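# The Long Afternoon of the Repair Counter

The repair counter at Bumcombe opens at nine and the first ticket is usually written before the lights are all on. It stands at the back of a former shoe store on the main street in Toledo, past two racks of cables and a shelf of secondhand radios. The sign over it says Small Electronics, and the people who work there take that to mean anything a customer can carry in one hand.

Nighat Afridi has run the counter for 3 years. Before that she tested power supplies for a company that moved its work out of state. She took over a bench, a drawer of mixed screws and a ledger whose last entry was numbered 2421. She kept the ledger and went on from there.

Most of the trade is in things that cost less than a dinner out. Remotes, clocks, bathroom scales, garage door openers, baby monitors. A new one can be ordered in a minute, and for a long time people did that. Afridi says the change came slowly. Customers got tired of replacements that didn't match the old unit, or of paying for a whole set when one part had failed. Some of them just liked the one they had.

The faults repeat. Battery contacts corrode. A solder joint cracks after years of being dropped on the same corner. Soda gets under the buttons. In July the counter sees a lot of sunscreen, which softens some plastics and leaves others tacky, and Afridi has a tub of alcohol wipes that she refills every week until school starts.

Opening the case takes longer than the repair on many tickets. Older housings were held with screws. Newer ones snap together along a seam, with small plastic catches inside that break if they are pried in the wrong order. Afridi starts near a corner with a thin nylon pick and works along a little at a time. If a catch goes, she writes it on the ticket so the customer hears about it from her.

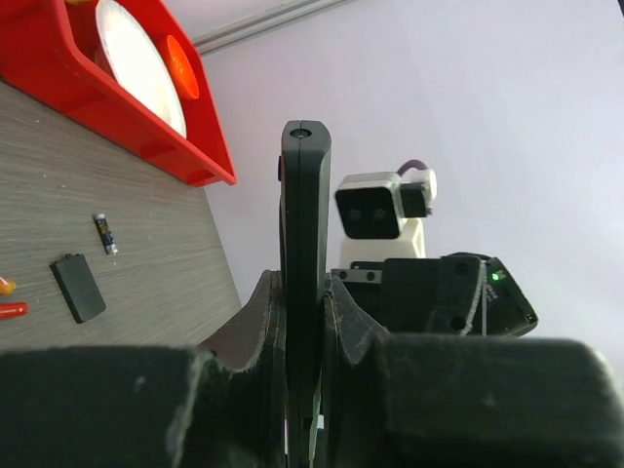

Marcelle Picard thinks the shop is too patient with these cases. She would like the counter to turn away anything that can't be opened with a screwdriver, and to put a notice in the window listing the makers who glue their products shut. "We are doing their work for them at twelve dollars a ticket," she said on a slow afternoon, sorting springs into a muffin tin. Afridi heard her out and took in a kitchen timer.

The price is a sore point for both of them. Twelve dollars covers the bench time if the job is short. It doesn't cover a part that has to be hunted down, and the parts are getting harder to find. Afridi used to buy rubber keypads and battery doors from Sketasard, a wholesaler that cleared out old stock by the box. Her last order there was 600 battery springs, which she expects to outlast the building's lease. Now she strips dead units for what they hold, and the stripped pieces go into labeled coffee cans under the bench.

Last year the counter finished 269 jobs. A good many more came in and went home as they were, with a note saying what was wrong. Afridi doesn't charge for the note. People from as far off as Oltano have driven over with a box of things from a parent's house and left with half of them working.

Pickup is until six. Unclaimed items stay on the top shelf for ninety days, and after that they go in the cans.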